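Clause 4

The standard Rokeya Sarkar was writing for Plokholm had 8 clauses, and Tanvir Jayawardena objected to one of them.

"Clause 4," he said. "A start state is valid when no object is in contact with the target. Define contact."

"Touching."

"In the physics or in the render?"

She wrote that down. The Skollberg people had run 3,000 episodes under the old wording, and 400 of those had been scored as successes before the arm moved. A die had spawned on the target square, the checker had found a die on the target square, and the checker had been satisfied. Skollberg had put the figure in a report and sent the report to Cuesta, who had bought the policy.

"Physics," she said. "Plus a margin."

"Then the margin needs a unit."

"It has one. You deleted it in January."

He scrolled back through the revisions and found his own initials beside the deletion. He restored the unit without comment — it was his usual form of apology — and moved on to the annex.

The annex was the part people read. It had a list of checks to be made by a person, by eye, before a batch was released. Tanvir had wanted the list removed on the grounds that a person was not a calibrated instrument. Rokeya had kept it on the grounds that a person would have noticed the 400.

She opened the first start state of the new batch and read the list aloud, as the annex required.

Annex A. Visual check of start state

1. Gripper open, empty and clear of the table.

2. All three dice on the tabletop, each one a different color.

3. No die on the target square. A shadow across the square is not a fault. 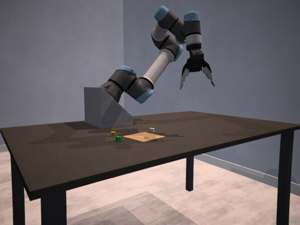 4. Reviewer signs, and someone else signs after.

"Yellow, green, white," Rokeya said. "Square's clear."

"The white one is close to it."

"Close is allowed."

"By how much?"

She turned the margin up on the second monitor so that he could read it. He read it twice, then took the pen and signed on the wrong line.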